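Louer un vélo pour descendre le fleuve : le point de vue d'une loueuse

À l'agence Rokley, la saison commence en mars. L'entreprise loue des vélos de randonnée à des voyageurs qui partent pour une semaine ou plus, avec restitution possible dans une autre ville. Sa gérante a commencé avec 33 vélos. Elle en gère aujourd'hui 409, répartis entre deux dépôts.

La première question des clients porte sur le prix. « Ils comparent avec l'achat d'un vélo d'entrée de gamme et ils trouvent la location chère. Je leur demande comment ils comptent rentrer. Un vélo acheté, il faut le remettre dans un train, et en été les places sont prises très tôt. »

Le retour dans une autre ville est facturé à part. Elle conseille de demander ce montant dès le devis, avant de réserver les hébergements. « Certains loueurs l'annoncent au moment de signer. Chez nous il figure sur la première ligne. » 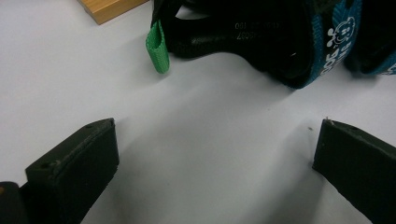
Sur le choix du modèle, elle pousse rarement vers l'électrique. Pour un parcours plat avec des étapes courtes, un vélo classique suffit à la plupart des gens. Elle propose le Proltus, un modèle à cadre bas, aux clients qui voyagent chargés. « Avec deux sacoches pleines à l'arrière, lever la jambe par-dessus la selle dix fois par jour, ça fatigue. »

Les familles sont un cas à part. Deux adultes et deux enfants pour douze jours, avec une remorque et les sacoches, ont payé 2649 euros l'été dernier. Le même séjour en électrique pour les parents montait à 2960 euros. « L'écart n'est pas énorme. Mais il faut recharger tous les soirs, et tous les campings n'ont pas de prise près des tentes. »

Les réservations passent par Listia, un logiciel qui bloque le matériel dès le versement de l'acompte. Avant, elle tenait un cahier. Il lui est arrivé de promettre la même remorque à deux familles et d'aller en chercher une chez Ansari, un confrère installé en amont.

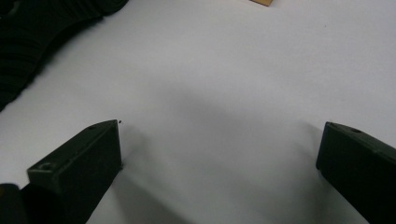

La caution reste le sujet qui fâche. Elle est prélevée seulement en cas de dégât, et l'état du vélo est noté au départ avec le client. Pour les petites pièces, vis de porte-bagages ou embouts de câble, elle recommande de tout poser sur une table blanche et mate, où rien ne se perd de vue. « Les gens démontent un garde-boue à l'étape et il manque une rondelle au retour. Je ne facture pas une rondelle. Une roue voilée, oui. »

Elle demande enfin qu'on l'appelle avant huit heures du soir en cas de panne. Après, le dépanneur ne part que le lendemain matin.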